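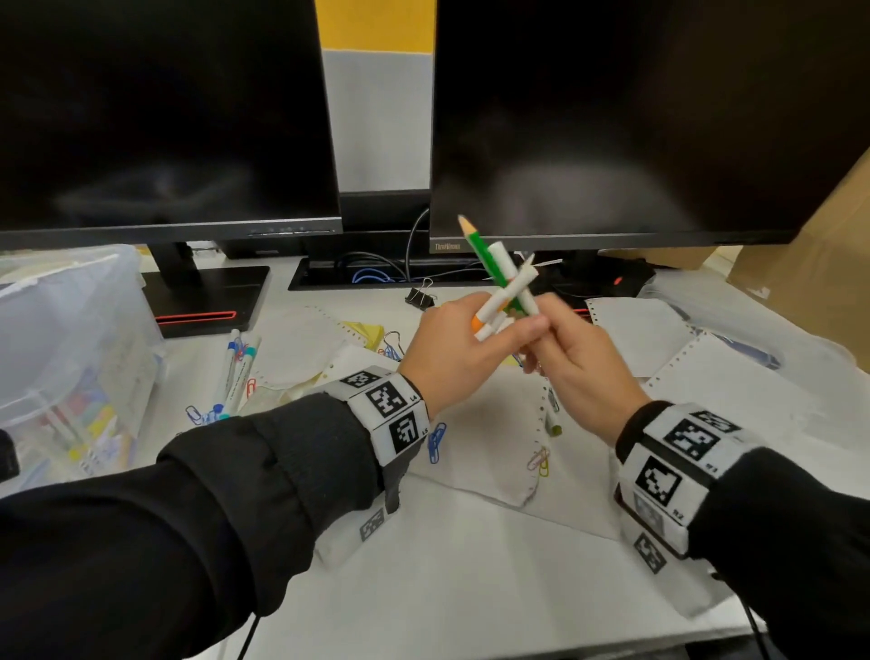

Pencil, pen, marker: everything gets picked up before it gets a place.

I'd been promised coffee and ten minutes of wisdom about desk drawers. I stayed until nearly lunchtime, and I've since emptied my own desk on to the carpet, so be warned!

Flurina Riedl sorts out desks for small offices in Sturnau and the villages round about. She started with her own, moved on to her brother-in-law's (357 biros, she says, and she did count them) and has been doing it for other people for 8 years now. I met her on a Saturday morning, along with Leif Aasen, who joined her from a stationery shop in Ledau and still talks about paper sizes with real feeling.

I asked where you even begin with a desk that's got away from you.

"With the pens," Flurina said straight away. "Everybody wants to start with the paperwork, and then they sit down and read it, and that's the morning gone. You can't read a pen."

So it's pens first. She takes them up a few at a time, tries each one on scrap paper and makes a quick decision. Pencils she's soft on - she'll keep one down to a stub if it still sharpens. Markers get no such kindness. "If it squeaks and leaves a grey line, out it goes. I don't care how nice the cap is."

Leif disagrees about caps, as it happens. He likes markers kept upright in a box with compartments, so you can see the colours from your chair and grab the green without rummaging. Flurina used to lay hers flat in a tray and they argued about it for most of July.

"He won," she said. "Don't write that down."

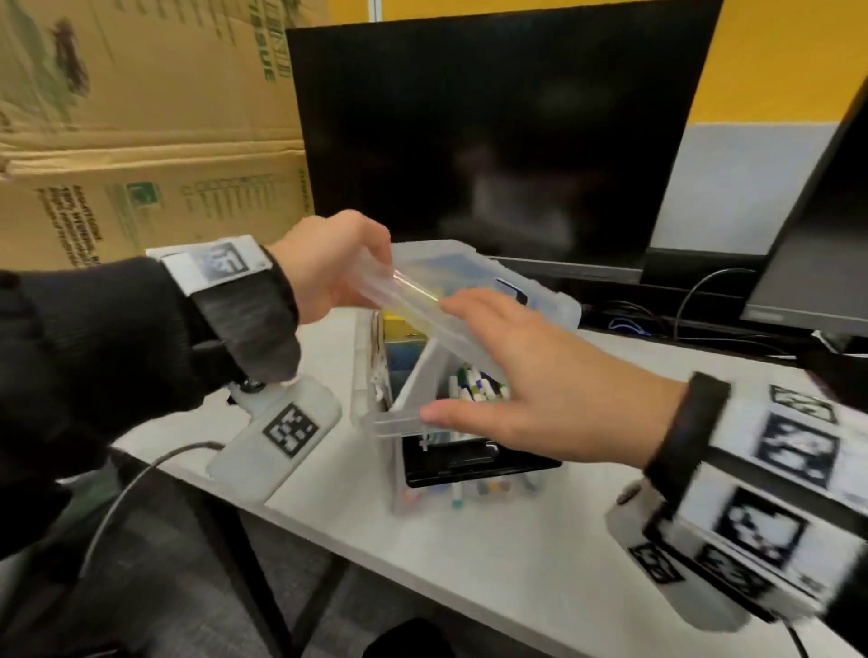

Markers upright, with the caps where you can see them.

The box itself matters less than you'd think, according to Leif. He's used a pricey one from Björklund and a cheap one from Doveno and says the cheap one did the job just as well. What he does insist on is see-through plastic. "If I've got to open a lid to find out what's inside, I'll just put things on top of the lid," he told me, and I felt horribly seen, because that's exactly what my filing tray looks like.

He's also fussy about leaving room. People buy a box with lots of sections and feel they have to fill every last one the same afternoon (guilty), and then a new pack of sticky notes turns up and has to live on the windowsill. Leave a bit of slack, he says, and move the dividers about if they come out.

We got on to small stuff after that, which is where I usually give up. Rubber bands, drawing pins, those little clips that breed in the corners of drawers. Flurina's rule is to tip the lot out in the middle of the desk and deal with it there and then, before anybody's allowed a biscuit.
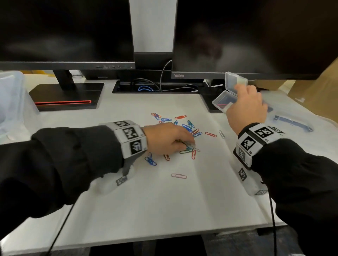
Do you sort paperclips by colour?

"Only if you use the colours for something. Leif does, red for unpaid bills, but I put mine all in one pot and unhook the ones that have linked themselves together."

I wondered how long a tidy desk stays that way once she's gone home. She laughed at me. One client lasted 11 days, she said, and rang up quite proud of it. Her own needs doing every 3 weeks or so, usually on a Saturday with the radio on, and Leif's is apparently always perfect, though he wouldn't let me come round and check.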